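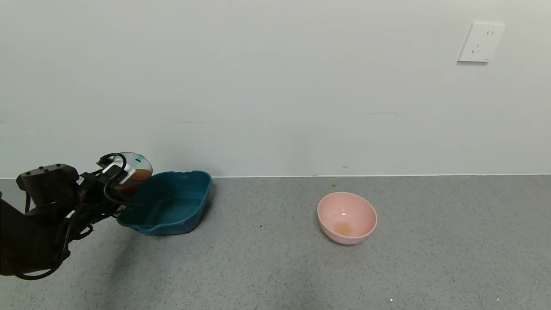

A reader of last year's notes wrote in to ask why the unit on pesticides spends so long on labels and so little on the chemicals themselves. The chemistry comes in Unit 6. Most of the harm we can prevent as growers and applicators is decided earlier, when someone reads a label or doesn't, so the label stays first.

# Unit 2: Neonicotinoid seed coatings and runoff

Notes for the second session, revised 24 Jul 2026. Bring the blank field map from Unit 1.

## What a coated seed is

A coated seed carries a pesticide on its surface when it goes into the ground. With neonicotinoids, the plant takes up part of the coating through its roots and moves it into the stem and leaves. Insects that feed on the young plant are exposed. The word for this is *systemic*.

Only a small share of the coating ends up in the crop. The rest stays in the soil, breaks down there, or moves with water. How fast it breaks down depends on the compound, the soil type, temperature and moisture. Published half-lives vary widely, so always write down the soil and climate next to any half-life you quote.

Terms to know:

- **Half-life**: time for half the compound to break down under stated conditions
- **Solubility**: how much dissolves in water at a stated temperature
- **Sorption**: how strongly the compound sticks to soil, especially organic matter
- **Drift**: movement through the air, as spray or as dust
- **Leaching**: movement down through the soil with water

Neonicotinoids are fairly soluble and most bind weakly to soil. Put those two together and you should expect them in drainage water after rain.

## Dust at planting

Pneumatic planters use air to hold and release seed. The seeds rub against each other and against the machine, and bits of coating come off as dust. If the exhaust points up or sideways, the dust can land on flowering weeds at the field edge.

Measures we will compare in class:

1. Deflectors that send the exhaust air toward the ground
2. Better coating quality, so less dust is made
3. Mowing flowering weeds before planting
4. Not planting in strong wind

The third one has a cost. Mowing removes food for bees that were not going to be exposed anyway. Have an opinion on this by the end of the session.

## Case: the Vestport ditches

The Vestport site is a flat block of corn and soybean ground with tile drains that empty into two open ditches. The upper ditch has a grass buffer. The lower ditch has none, and the field is worked right up to the bank.

Water samples were taken in June at the outlet of each ditch, before and after rain. Some 600 acres drain to the lower outlet. The upper outlet serves a smaller area, and that difference has to be dealt with before the two can be compared. Last year many students skipped this and gave the buffer credit for everything.

Questions the case raises:

- Tile drains carry water under the buffer. How much can a grass strip do about water that never crosses it?
- The samples were grab samples — one bottle, one moment. What would you miss if the peak came overnight?
- Both ditches were planted with coated seed the same spring. What would a proper control look like?

(Correction to the printed version: it should say both *fields* were planted. The ditches were not.)

## Case: Tratberg

Tratberg stopped using coated seed on half its ground and kept it on the rest. Stand counts were taken in both halves. The farm had low wireworm pressure to start with, so the result says little about farms where wireworm is a real problem. Read it for the scouting method, in particular the bait stations and the spacing between them.

## Rules and where to find them

Restrictions differ by country and, in the United States, by state. The European Union ended outdoor use of three neonicotinoids in 2018. In the United States, treated seed has largely been handled under the "treated article" exemption, and some states have passed their own limits. Check the current text before you cite it. Handouts go out of date, this one included.

## For next session

Read the Sheehan packet, pages 2 through 5. Work out the load per acre for each Vestport outlet and show your units. Keep concentration and load apart: concentration is the amount per liter, load is concentration times the volume of water that went by.

Answers go in the folder by the door, one sheet per person.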